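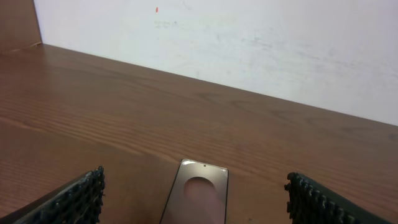

The wooden table, Jonura back room

Jonura Food and Farmland Circle
Minutes of the regular meeting, 9/3/26
Taken by Nikola Lis

Present: Halina Michalski (chair), Eugeniusz Mazurek, Luuk De Smet, Przemysław Jabłońska, me, and a good turnout of members who signed the sheet (if you forgot to sign, tell me and I'll add you).

We got going a little late because people were still talking about tomatoes. Halina called us to order twice. The minutes from last time were approved with one fix: I had written that Luuk would bring the soil maps and it was supposed to be Przemysław. Sorry, both of you!

1. Bean shares

This was the big one, so I'll try to get it all down. Eugeniusz reported that the dry bean plots at the Mazurek farm are doing fine in spite of the late planting. He has pintos, black beans and a small trial of a speckled bean that his aunt used to grow, and he is hoping to start pulling plants before the end of September. We have 67 households signed up for a share this year. Halina asked if we could take more and Eugeniusz said he would like to see what comes off the field first, and I think everybody was okay with that.

Then we had a long back-and-forth about bag size. Last year's bags were too big for people living alone, and I said so myself, as I still have some of mine in a jar on top of the fridge. Luuk wants two sizes. Przemysław thinks two sizes will turn pickup day into a mess and would rather let people split a bag with a neighbor. We voted and two sizes won, with Przemysław voting against and asking me to write that down, so I have.

Price stays the same. Luuk moved, Halina seconded, passed.

2. The Wolum lease

Przemysław gave us the update on the Wolum field, the one behind the old feed store. The owners are open to renewing for growing vegetables, but they've also had an offer from somebody who wants to put storage units on it. They haven't said who. It's 11 acres and it's the flattest, best-drained piece of ground we have anything to do with, and I got kind of worked up at this point and Halina had to remind me that I was supposed to be writing.

What the owners want from us is a letter saying what we'd grow and for how long. Eugeniusz thinks we should offer a longer term than we've done before, even if it makes us nervous, and plant part of it in something that stays put, like hazelnuts or berries. Luuk asked who would look after hazelnuts in year four when the excitement wears off. Fair question! Eugeniusz said he would. There was some laughing but he seemed to mean it.

A member in the back (I didn't catch your name, please email me) asked if the county's farmland easement program could help. Przemysław has looked into it and says the paperwork has to come from the owners, so all we can do is tell them about it and offer to sit down with them. We agreed he should do that.

Decision: Przemysław and Halina will draft the letter and send it around. Comments go to Halina, please don't reply to the whole list.

3. Reading group and the fall supper

The reading group met over the summer to talk about eating lower on the food chain, and Luuk says the talk was lively and the lentil loaf was not. They'd like to pick something shorter next time. Suggestions so far are a book of essays on school lunches and one about grain mills. I'm for the mills.

The fall supper will be meatless again. We went around on this one for a while. Two members felt it keeps some of the ranching families away, and they'd like at least one dish with local beef in it. Halina's view is that the supper started as a way to show people how good a plain plate of beans and greens can be, and she would hate to lose that. I can see both sides and said so, which pleased no one. What we ended up with: supper stays meatless, and in the spring we'll host a separate potluck with the ranchers where people can bring whatever they like. Luuk is going to call a few of them and find out if they'd even want to come.

Cooks so far are Halina (soup), me (cornbread, and the squash thing if the squash behaves) and Eugeniusz (beans, obviously). We still need salads and somebody for dessert. 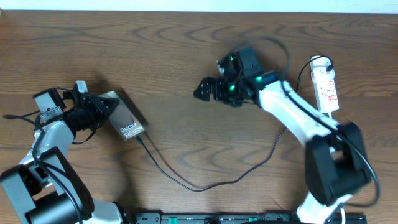 Tabletop in the back room

4. Money

Short report from Luuk. We have $300 set aside for seed and it hasn't been touched. The refrigerator repair came to $129, paid in full. He'd like to order cover crop seed from Estar before they run low, mostly rye and some vetch. Eugeniusz said to go easy on the vetch. Approved, with Luuk and Eugeniusz to settle the mix between themselves.

I asked if we could get paid back for printing the share flyers and the answer was yes, bring the receipt. I can't find the receipt. Still looking.

5. Letter to the school board

Halina read out her draft asking the school board to buy more of its produce from nearby farms. It's a good letter, and a bit long. Przemysław suggested moving the part about carrots up to the front because kids really did eat them at the tasting last spring, and that's the thing parents remember. Halina will cut it down and anyone who wants to sign can do it at the next meeting or stop by her house.

6. Other stuff

Canning jars: Halina has almost a full shelf of quart jars to give away. No lids.

Gleaning: pears first, then apples. Eugeniusz will send a message when the pears are ready, and it'll be short notice, so keep your boots handy.

The key to the seed cabinet is missing again. Check your coat pockets.

To do before next time
Przemysław: talk to the Wolum owners about the easement
Halina and Przemysław: lease letter
Luuk: seed order, calls to ranchers
Eugeniusz: harvest update, pear message
Me: two sizes of bags, supper sign-up sheet, that receipt

Halina closed the meeting and most of us stuck around to finish the plum cake.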